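Zescombe cell: gripper pads and homing after a cable swap

valico_mike
Posts: 79
Swapped the gripper cable on the arm in our Zescombe cell and redid the homing. Fingers close square again, but the grip force reads 4 percent higher than before. Pads are the old ones. Would you change them now or run them?

hexkey20
Run them. Re-zero the force with the fingers fully open and nothing in them. Most of that offset will go away.

tremblay_tech
Disagree. If the reading moved, pull the pads and look at the backs. We had glue creep on ours in March and no re-zero fixed it.

valico_mike
Re-zeroed, now it's under 1. Ran the fruit and tote bag job on the table with the glass bowl. 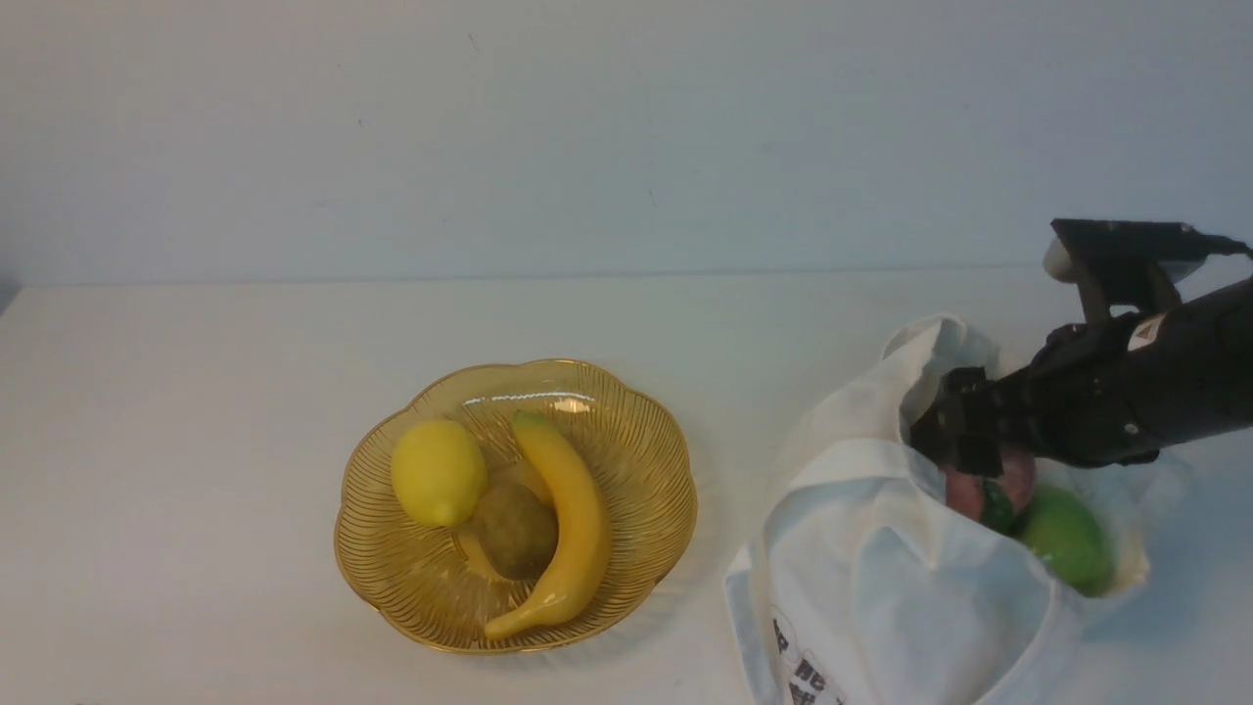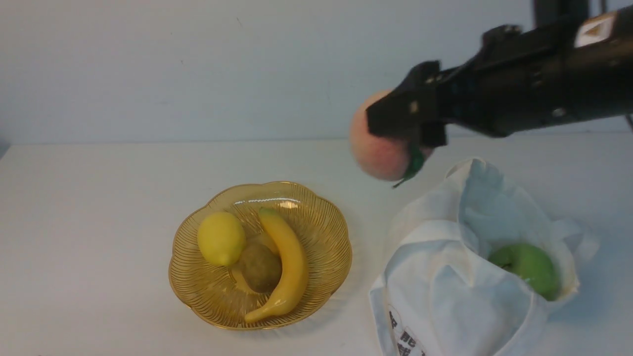 Gripper over the bag opening in the first one, holding the peach in the second.

hexkey20
Fine by me. I'd look at the cable next. Leave it some slack at the wrist -- ours at Zustarby wore through at the clamp.

tremblay_tech
Still say pull the pads. It's a 20 minute job with four screws and you already have the tools out.

hexkey20
And then he has to home it all over again.

tremblay_tech
Not if he leaves the fingers on. Only the pads come off.

valico_mike
OK, pads come off at the next stop, 18th December. I'll move the clamp back a little at the same time and post the readings.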